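Reference > Civil engineering > Streets and roads > Street gutter

Reading time: 5 min

Street gutter

A street gutter is a shallow channel along the edge of a road that collects rainwater from the pavement and carries it to an inlet, a ditch or a stream. Most gutters in towns are built together with a curb, and the two are often treated as a single piece of work. The word comes from an old French term for a drop of liquid and was used for roof channels as well as those in the street.

Purpose

Water left standing on a road makes it slippery, works its way into cracks and softens the ground underneath. A gutter keeps the traveled part of the street clear by holding the flow to one side. It also keeps water away from sidewalks, front steps and basement windows. In older districts, where houses stand close to the road, this second job was often the main reason gutters were built at all.

A gutter does not store water. It moves water downhill at a steady rate, and the amount it can carry depends on its width, its depth, how rough its surface is and how steeply it falls. A smooth channel carries more than a rough one of the same size. Leaves, grit and trash reduce the flow, sometimes by half or more.

Slope and crown

Two slopes matter in street drainage. The cross slope runs from the middle of the road to its edges and is usually made by building the road slightly higher in the center, a shape known as a crown. The long slope, or grade, runs along the street. A cross slope of two percent is common on paved streets. Steeper slopes drain faster but are uncomfortable to drive and walk on.

The grade is harder to arrange, as it has to follow the land. On flat ground, builders may give the gutter a slope of its own that rises and falls between inlets while the road beside it stays level. This is sometimes called a sawtooth grade.
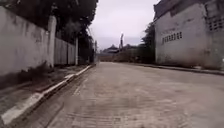
Long straight streets present a particular problem. Water entering at the upper end is joined by more from every lot and side street, so the gutter must carry its largest load at the bottom. A wide concrete road with a raised curb and a shallow gutter set lower than the pavement is one familiar arrangement, and the top edge of the curb may be painted white to make it easier to see at night. Designers deal with the growing flow by placing inlets closer together toward the low end, or by widening the channel. Where a storm sewer runs below the street, inlets are also placed just before intersections so that water does not cross the path of people on foot.

Types

The simplest gutter is a dip in the pavement itself, with no curb. This form is found in alleys and on country roads, and is also used down the center of very narrow streets. Center gutters were normal in many European towns before sidewalks came into general use.

A curb and gutter has an upright edge on one side and a flat or slightly dished pan at its foot. It may be poured in one piece or built from separate blocks. A rolled curb has a low, rounded edge that cars can drive over, and is often used where there are many driveways.

A valley gutter is a wide, shallow V that crosses a street, usually at an intersection, and lets water pass from one block to the next without a pipe. Drivers feel it as a bump – the faster they are going, the stronger the bump.

Open channels with steep sides, sometimes covered by slabs or grates, are used in places with heavy seasonal rain. They carry far more water than a shallow gutter but are a hazard to wheels and to people walking.

Materials

Early gutters were cut from stone or laid with cobbles set on edge. Stone lasts a long time but has many joints, and the joints let water through. Brick was used where stone was scarce. Concrete replaced both in most places during the 20th century, being cheap to pour and easy to shape. Asphalt gutters are also made. They cost less at first but soften in heat and lose their edge under parked wheels.

Joints are cut or formed in concrete gutters at regular spacing so that the concrete cracks along a straight line when it shrinks. An unplanned crack that runs across the flow tends to catch grit and widen.

Example: Brendholm

The town of Brendholm is often used in teaching as a case of gutters added late to existing streets. Its older quarter drained over bare ground until a survey by the engineer Ecaterina Dobre recorded standing water at 38 places after a single September storm. The survey covered 115 blocks. Work by the contractor Semeniuk followed, beginning on Wimier Street, where 2518 feet of new gutter was laid on the north side only. The south side already drained to a ditch.

Dobre's report recommended inlets every 100 feet on the lower part of the street. The spacing was later increased on the upper part, where the flow was small. Trorkness, a neighboring town on much flatter ground, tried the same layout and had to rebuild part of it with a sawtooth grade.

Maintenance

Gutters are cleaned by hand, by flushing with water or by mechanical sweepers. Sweeping is the usual method on paved streets. It works poorly where vehicles stand at the curb all day, and many towns post hours during which parking is not allowed on one side.

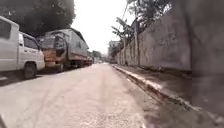
A narrow paved street with a pickup truck parked on the left side.

Settlement is the most common fault in older gutters. When the ground under a section sinks, water pools there, fine dirt collects, and weeds may take root. Small low spots can be filled with mortar. Larger ones are broken out and poured again. Resurfacing can cause a different fault – each new layer of asphalt raises the road, and after several layers the pavement may stand well above the gutter pan, leaving a sharp drop at the edge. The old surface is now usually ground down first.

See also: Catch basin; Curb; Culvert; Storm sewer

Last edited 16 April 2021

Shares: 14 | Comments: 3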